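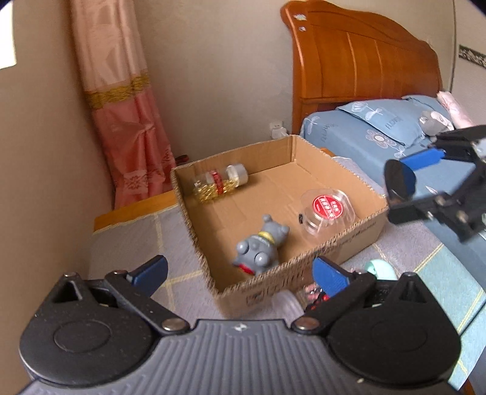

Two grippers at work over a cardboard box on the bed, with a jar, a clear container and a small toy figure inside.

Bedroom tidying draws a crowd at Emmont open day

If you have ever wished that something else would pick up after the kids, you would have been in good company at the Prosisel open day in Emmont this October, when 232 people came through the doors to see how robots are being taught to do everyday household jobs. It was a friendly, slightly squashy sort of afternoon, with prams parked along the hall and plenty of neighbours catching up over a cuppa.

The favourite by a long way was the packing demonstration, where visitors could take a pair of hand-held grippers and have a go at moving bits and pieces in and out of a box. The grippers have coloured pads on their fingers, and they are harder to use than they look - more than one confident grandparent had to ask for a second turn. Each go lasted 5 minutes, and the line was still well down the hall when the kettle went back on at three o'clock.

Prosisel has been working on the project, which it calls Peng, with the Prandutent workshop across the road. The team has recorded 3,533 packing and tidying runs so far, and the visitors added another 346 over the afternoon, fumbles and all. The staff were very patient with the younger ones, who mostly wanted to know whether a robot could make a bed (not yet, they were told, although folding a pillowcase is on the list for next year).

Anyone who missed out will be glad to hear that a second open day is planned for autumn. Entry will be free again, children are welcome with an adult, and the organisers have promised a bigger room and a good deal more cake.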